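The school that was built to be taken apart

Fultisstead Secondary was meant to last fifteen years. The county needed places for children from the new estates to the north of the town, it needed them quickly, and the architect it turned to had never designed a school before. Ingegerd Nordin had spent most of her working life on dairies, bus garages and one small airport terminal. She drew the school as if it were another of these: a steel frame on a regular grid, filled in with panels that two people could lift and bolt into place.

Half a century later the building is still in use, and the question of what to do with it has occupied the town for most of the past two years.

A system with few parts

Nordin's system was known as Parkmont, after the street where she had her office. It had a small number of components and she was strict about them. There was one size of column, two lengths of beam, and a wall panel that came solid, glazed or with a door. Corridors were to be avoided. Classrooms opened off a central hall, and the hall was also the dining room, the theatre and the place where pupils waited when it rained.

The first drawings show a school for 850 pupils. By the time the order for the steel went in, the figure had risen to 1000, and Nordin dealt with the change by adding three bays to the eastern side and leaving everything else as it was. She wrote to the education office that the building "would not notice". On opening day in September the roll stood at 1044, and the music room had to be used as a classroom until the following spring.

Teachers who worked there in the early years remember the light more than anything. The hall was glazed on two sides and had a strip of rooflights down the middle, and on winter afternoons it was the last part of the building to need its lamps on. They also remember the noise. The panels did little to stop sound, and a lesson in one room could be followed quite well from the next. Nordin's answer was a second layer of board with wool between, which was fitted to the language rooms and then, when the money ran out, to no others.

The workshop wing

The part of the school that has worn best is the one that received the least attention at the time. The workshop wing stands apart from the main block, joined to it by a covered path, and was intended for metalwork, joinery and motor repair. Nordin gave it a taller roof than the classrooms and left the structure exposed inside. She disliked suspended ceilings, which she thought hid poor work, and in the wing she was free to do without them.

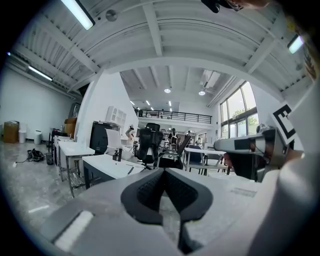

Repairs and second thoughts

The trouble with Parkmont was always water. The roofs were almost flat, with outlets placed at the columns, and the downpipes ran inside the walls where they were hard to reach. Leaks were reported in the second winter. A repair programme replaced the outlets but kept the pipes where they were, and the same complaints came back every few years.

A survey by the engineers Mac an tSaoi, delivered to the county on 10th July, is the most thorough account of the building so far. The firm opened up 223 of the wall panels and found that most of the frame behind them was sound. Rust was confined to the column feet on the north side, where the ground had been raised for a car park and rain had collected against the base. The panels were a different matter. Their seals had gone hard, and the glazed ones let out heat at a rate that would not be allowed in a garden room today.

The report sets out two courses. The first is to clear the site and build again. The second is to keep the steel and replace everything fixed to it, which is close to what Nordin had in mind. Her system was designed so that any panel could be removed without disturbing the ones beside it, and a set of her notes describes how the whole school might be unbolted and put up elsewhere – a job she thought would take one summer.

The county has asked the contractor Volent to price the second course. A trial bay is planned for the western end of the main block, with new timber-framed panels made to the old dimensions and a shallow pitched roof over the original beams. The rainwater pipes will go on the outside.

Objections remain. Some parents would prefer a new school on open land, with playing fields next to it, and point out that the present fields are a ten-minute walk away across a main road. Others worry about lessons going on beside a building site for two years or more. The roof has also drawn comment from admirers of Nordin's work, who feel that a slope, however slight, changes the outline she intended. Her own later buildings all had pitched roofs.

The price for the trial bay is expected before the end of September, and work on it would start once the covered path has been closed and a temporary entrance made on the south side.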